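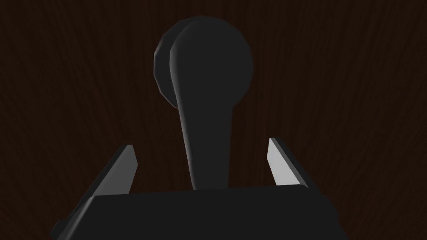
Cell 801 had been sulking since May, and by the time I got to it everybody at Skaltum had a theory. Orest Tkachuk blamed the fingers. He'd swapped them twice already, and he wanted to swap them again!

"Go ahead," I said, "but let me look at the offsets first." I'm the kind of person who reads the settings page before I pick up a wrench, and yes, it drives Orest nuts.

So I pulled up a stool, ran the pick at the slowest speed it would take, and stopped it before the close. Then I just sat there with my cold coffee and scrolled. Tool length, fine. Grip force, fine. Center offset - four millimeters, typed in by hand, initials L.N.

I called Liên Nông, who'd moved over to the Grondance plant (better cafeteria, she never lets me forget it).

"Oh, that!" she said. "That was for the old palm. The one with the bent plate. Did you guys ever replace it?"

Orest, who had replaced it, got very interested in his shoelaces.

I zeroed the offset, saved it, and wrote the date on the card taped inside the cabinet door, right under Liên's last note. Then I set it up for 11 slow picks and handed Orest the pendant.

"You do it," I said. "I'm going to warm up my coffee."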